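Zomach Skips the "Smart" Bin: New Guide Tells Households to Ask Less of the Trash Can and More of Themselves
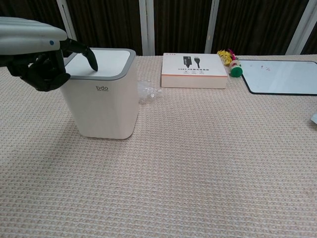 A small white tabletop bin with a grey rim, marked "bdo" on the front, and a piece of clear plastic wrapping beside it.

April – Zomach, the household advice publisher, today released "The Small Bin Guide," a free handbook on the little trash cans people put on desks, nightstands and kitchen tables. The guide takes a doubtful view of most of what gets said about them.

The handbook is the work of editor Karim Ragab and home organizer Ariel Sison, who spent the winter keeping track of small bins in 12 apartments in the Mansour building. Their question was a plain one: does a bin on the table make a home tidier, or does it only add one more thing to the table?

The answer is mixed. In 6 of the 12 homes, residents said the table stayed clearer after a month with a small bin on it. In the others, people either saw no change or stopped using the bin and went back to the can under the sink. One household had been keeping pens in theirs.

"I started out thinking a tabletop bin was clutter with a lid, and I still think that about a lot of them," said Ragab. "If your kitchen can is four steps away, you probably don't need a second one. I would try a paper bag for a week before buying anything."

Sison is a little kinder. "People who sew, people who open a lot of mail, people who eat lunch at their desk – they get some use out of it. Everybody else should be suspicious of how good it looks in the store."

Packaging gets a chapter of its own. Residents were asked to save the wrapping from every small household item they bought during the month, including the bins. Clear film and thin plastic bags were the items they most often left lying on the table after opening something. Boxes came second. Many residents held on to boxes in case of a return and then forgot about them, and one hall closet had 62 of them stacked to the ceiling.

The guide's advice on this point is short. Throw out the film before you set up whatever came in it. Write the date on the box. If the item is still working after the return period, flatten the box and recycle it. Thin film often isn't taken in curbside recycling, so check the local rules before putting it in with the paper.

Zomach is also asking readers to be careful about lids. Residents in the trial tended to like a lidded bin in the first week, mostly for its looks, and complained later about having to open it with full hands. A lid does hide what is inside. It also makes it easy to forget that a banana peel has been in there since lunch. The guide suggests keeping food out of tabletop bins altogether, lid or no lid, and emptying them every evening with the kitchen trash.

On liners, the authors could not agree, and the guide prints both opinions. Ragab wants none at all and a quick rinse at the sink. Sison uses produce bags saved from the grocery store and says the rinse never happens in real life.

The guide does not rank products or name a best buy. "We were asked to, more than once," said Ragab. "A bin this size holds tissues and thread. I don't know how I would give one of them a nine and another one a seven and keep a straight face."

It does give a short list of things to check in the store:

Can you wipe the inside with one hand?
Does it stay put when you drop something in from above?
Will it fit where you plan to put it, with your elbows on the table too?
Is there a rim or seam where crumbs will collect?

The printed edition runs to 70 pages, almost half of them blank charts for readers who want to keep their own notes for a month. Sison admits that few people will fill them in. Copies can be picked up at the Weno reading room and at the Prestel Street branch of the Zomach shop while they last, and the full text is free to download from the Zomach website.

Readers who try the month-long test are invited to send in their results, including bad ones. Letters about bins that were bought, used twice and given away will be considered for the second edition.

About Zomach
Zomach publishes plain-language handbooks on cleaning, storage and small repairs. It does not sell bins. Earlier titles have covered junk drawers, shoe racks and the case against drawer dividers.

Press contact
Ariel Sison, Zomach press desk
Interviews by phone, 10 a.m. to 4 p.m.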